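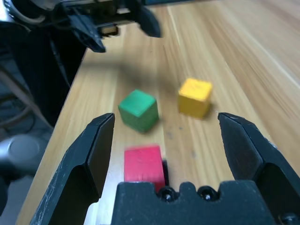

Can a robot do my chores yet?
A few of them, slowly, if you set everything up first. Robot vacuums are fine on a bare floor. Folding, dishes and picking up after kids are another matter, and we wouldn't put money down on any of it this year.

What about the videos I keep seeing?
Look for the speed label. A lot of them are played faster than real life, and you rarely get to see the tries that failed. When a maker won't show a full run at normal speed, we assume there's a reason.

Why do the labs spend so much time on toy blocks?
Blocks are stiff, brightly colored and have flat sides to grab. A sock has none of that going for it. Doing well with blocks tells you very little about laundry.
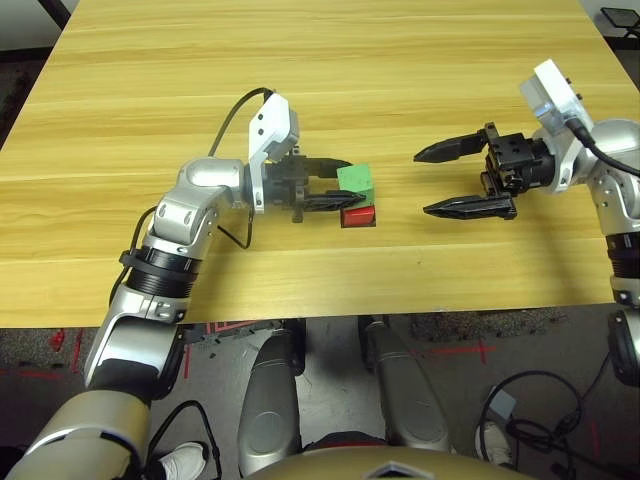
Two arms, a green cube and a red one.

Are two arms better than one?
For jars, towels and trash bags, sure. You also get twice as much to break, and the arms have to stay out of each other's way.

Is it different on a shop floor?
Somewhat. Our Kostport shop packs the same part all day, and a fixed machine handles that well. We tried the Medrano sorter on mixed returns for 7 days. It placed 86 percent of 695 items in the right bin, and 2 of our packers spent the week fixing the rest.

Should I wait for the Pesia home model?
Wait for the reviews, at least. It's promised for June, and we've seen no price and no repair terms.

Tistham Buyer Help. Last updated Tuesday, May 18, 2021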